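Chapter 4
Surfaces We Work On: Cleaning, Wear and Care
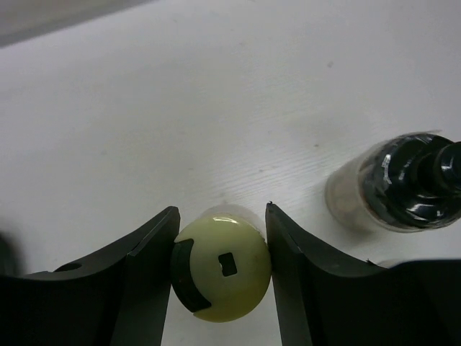
In the previous chapter we studied how dirt holds to fabric. Now we pass to hard surfaces: tables, counters, shelves and desks. They look simple, but in most buildings they take more hours of cleaning work than the floors, and they are also the place where the most mistakes with products are made.

A work surface has two lives. The first is the life of the material itself, which can be measured in years. The second is the life of the finish, the thin layer on top that we touch and wipe every day. When a table "gets old", usually it is only the finish that has changed. It becomes dull in the middle, where hands and cloths pass the most, and it stays bright near the border. A good cleaner learns to read this difference before opening any bottle.

Thérèse Fehr, whose training notes are used in several parts of this book, kept a record of the desks in the Erkach school building during one winter. She examined 259 desks in February and found damage to the finish on 38 of them. In almost every case the damage came from a rough pad, used dry on a small stain. The stain was gone, and a dull spot stayed in its place for all the remaining years of the desk.

From this record we take the first rule of the chapter: begin with the weakest method. Water and a soft cloth come before soap, and soap comes before any solvent. Between two steps, let the surface dry and look at it from the side, with the light coming toward you. Many marks that seem to be stains are only a film of old product – the next wipe with clean water will remove them.

Section 4.1 explains the main types of finish and how to recognize them. Section 4.2 treats water, soap and hardness. In Section 4.3 we compare the daily plans of two buildings, Wasik and Jang, which have roughly 1800 square meters each but organize the work in very different ways. The exercises at the end of the chapter need a cloth, a bowl and a lamp that can be moved.

Terms to know before reading: finish, film, residue, abrasive, dwell time.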